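Two Arms and a Lot of Tea

A winter in a shared workshop, trying to build a robot that can pick up a bottle

I should say at the start that I am not an engineer. I can solder, badly, and I once got a washing machine going again with a part off a different washing machine, and that was about the sum of it when I joined the workshop at Toltulcombe. It's an old carpet showroom behind the bus garage (the carpet is still down, dark grey and indestructible). You pay your monthly sub, you get a shelf and a key, and you're allowed to make as much noise as you like until ten at night.

I went in wanting to build a bird table. I have still not built a bird table.

What got me was Tudis. Tudis is the workshop's long-running robot, two arms side by side at a table, and it had been going for a good while before I turned up. Somebody asked if I'd hold a torch for a minute while they looked for a dropped screw. That was in February, at four in the afternoon, and I got home at half past nine with no bird table and a great deal to say about wrist joints.

The arms themselves came second-hand, and they are the one part of the whole business we didn't make. I'd love to tell you we cast them in a shed. We bought them, with money from a raffle, two car boot sales and a very good year for the tea tin. Everything round them is ours though: the mounts, the wiring, the software that tells the left one to stop hitting the right one. There's a spreadsheet of what it has all cost and the last time I looked it said £3,803, with another column for things people had donated and refused to be paid for. I've stopped looking at the spreadsheet.

The job we settled on was bottles. Pick one up, move it, put it down, don't squash it. You'd think it would be dull and it's maddening! A plastic bottle is slippery and a bit squashy and it rolls away if you so much as breathe near it. We started off with bean tins, which are lovely and stiff, and felt terribly pleased with ourselves for a fortnight. Then we tried a bottle and the hand shut on it like a car door.

Most of my winter went on grip. The fingers have to close far enough to hold and then stop, and "far enough" is a different number for a full bottle and an empty one, and different again if it's lying down. I'd sit there with the laptop on my knees changing one value, running it, writing down what happened, changing it back. There's a setting we all call the Bednárik number, after the forum name of whoever posted it, and for weeks I treated it as holy writ. Then I halved it one evening out of sheer crossness and the hand picked up a bottle as gently as you'd pick up an egg. I did a lap of the car park.

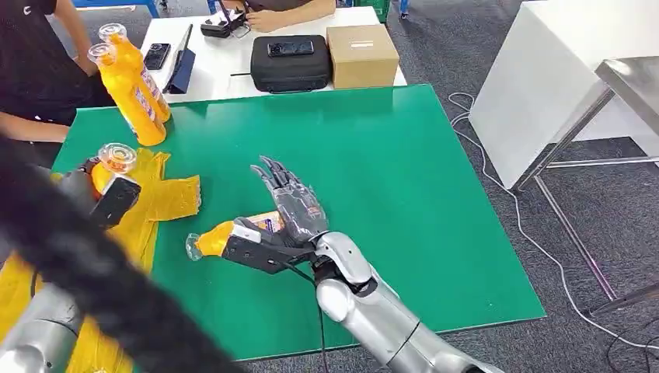

One bottle on its side, one upright: a session on the green mat with Tudis.

The mat was my contribution, and I'll defend it to anyone. Before that we worked straight on the tabletop and everything skated about. I found a big piece of green matting, carried it in on the bus, and it has stayed put ever since. The cloth is more of a sore point. Half of us think cloth is the next thing to try, folding and smoothing and so on, and the other half think we ought to get bottles right first. I'm a bottles person. Cloth does something new every single time you touch it and I haven't the nerves.

Lying-down bottles are the hard ones, if you ever fancy a go. Upright, you can come in from the side and there's plenty to get hold of. On its side the thing is low, the fingers want to be where the table is, and if you're a hair off you give it a shove instead of a grab. We spent ages on the angle of the wrist for that. My notebook has a page with nothing on it but wrist angles and a ring from a mug.

Then there are the cables, oh, the cables. If you build anything with joints in it, leave more slack than you think, then leave a bit more. We've had a cable pull out at full stretch and the hand simply give up, fingers gone floppy, bottle off across the carpet. I've also tripped over the long white one on the floor more times than I'm going to admit in print.

In the spring we took our results to Kallow, which is another workshop an hour up the line. They have proper heating and a biscuit rota. Their robot sorts buttons by colour and it's beautiful, very quick, and I was sick with envy the entire afternoon. But they'd never tried anything squashy, so we swapped: they got our grip settings and we got their way of logging every go automatically, so I no longer write it all in pencil. Since we put that in, the counter has reached 3,227 attempts. I'm not going to give you the success rate. It's going up.

People ask what it's for, usually my sister. I don't have a grand answer. One of our members has bad hands and would quite like a machine that could pass things across a table, and that's a good enough reason to keep going, but I'd be fibbing if I said it was why I started. I started because of a dropped screw. I carry on because I like being in a room with people who'll spend an entire evening arguing over a thumb.

If you want to try something like it, find a workshop before you buy anything. I spent almost £500 on tools in my first few months and there were better ones hanging on the wall with everybody's names on. Ask to hold the torch. Begin with tins, keep a notebook, only change one thing at a time (I still don't, and I always regret it), and know where the stop button is before you switch anything on. Ours is big and has been thumped a lot.

Next up is getting both arms to share a job, with the left one passing a bottle to the right. We've had 16 goes at it so far. The bird table wood is on my shelf, under the spare motors.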